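Stationery and Small Goods: Changes to Packing at Sirgate

Members are advised that the packing of small goods at Sirgate has been revised with effect from July 3, 2021. The new arrangements follow a review begun in March, in which 266 parcels were examined on their return from the Olvera and Plusidgate branches.

Loose items are in future to be sorted by kind before a box is chosen. Toys on sticks should be laid flat, and tools such as screwdrivers are to be packed apart from anything soft. Clear plastic cups may be stacked in sets of four. Mousepads must not be folded, and should be placed at the bottom of the box.

Boxes in good condition may be used a second time. Old stickers can remain in place provided that the address is easy to read. Branches holding more than five unused boxes are asked to return the surplus to Skelta House.

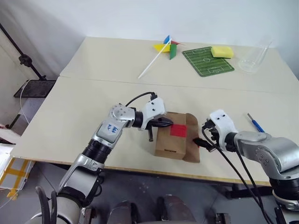 A small brown box with a red sticker on the packing table, with a pinwheel, sponge and mousepad behind.

Revised packing sheets are available on request from the Sirgate office. Orders already placed will be sent out under the previous arrangements.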